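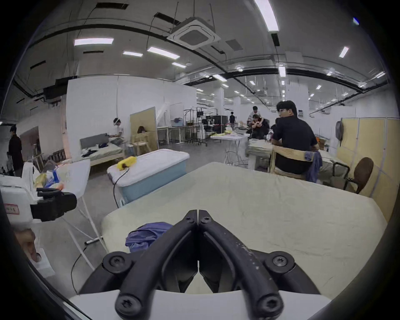 The ironing board and the cream mattress in the shared room.

Folding and Ironing Room: Frequently Asked Questions

Droststead House, updated 17 December 2019

Who can use the room?
Every resident of Droststead House, and guests who stay more than 2 nights. You do not need to book for a short visit. If you want the room for a full afternoon, please write your name on the sheet at the door the day before.

Can I use the bed and the mattress for folding?
Yes. Many residents prefer the mattress for big things such as duvet covers, because the arms can move freely. Please take off your shoes first, and do not iron on it. A hot iron will mark the cover very quickly — we already replaced one in October.

What may I leave on the ironing board?
Please leave nothing there when you go. Small bags, buttons and sewing things are easily forgotten on it, and the next person does not know if they are important. What we find in the evening goes in the Grumwood box in the hall and stays there for 14 days.

How do I fold a long-sleeved shirt so that it stays flat?
We are asked this very often, so Priya Kincaid from the second floor wrote down her way. Lay the shirt on the table with the front side down and the collar away from you. Pull the body straight at the bottom, then smooth it with your palm from the middle to the sides. Do not hurry this part. Creases which stay under the fold will be there tomorrow also.
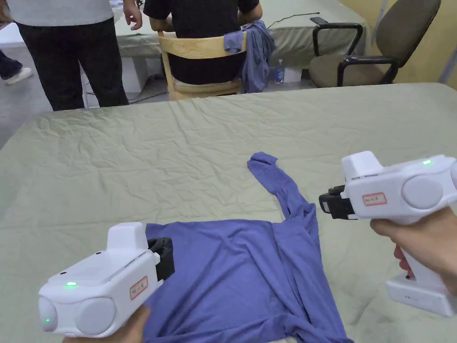 After this, take one side with its sleeve and bring it to the middle of the back. Turn the sleeve down so that the cuff points to the hem. Do the same with the other side. Then fold from the bottom in 3 equal parts and turn the shirt over. If a sleeve is longer than the body, fold the cuff back once.

Why is there a cloth on the table?
The cloth stops thin fabric from sliding, and it protects the table. It is normal that it wrinkles. Please pull it straight when you finish, and tell us if there is a stain.

Is the iron included?
No, you bring your own or borrow the Trillska iron from the office. The deposit is 29 dollars and you receive it back the same day. Let the iron cool completely before you return it.

Where do I put the cables?
Keep them close to the wall where it is possible, and never across the door. If you need an extension cord, ask for one at the office.

Who do I ask if something is broken?
Adesuwa Uzor, office on the ground floor. You can also put a note under the door — please write your room number on it.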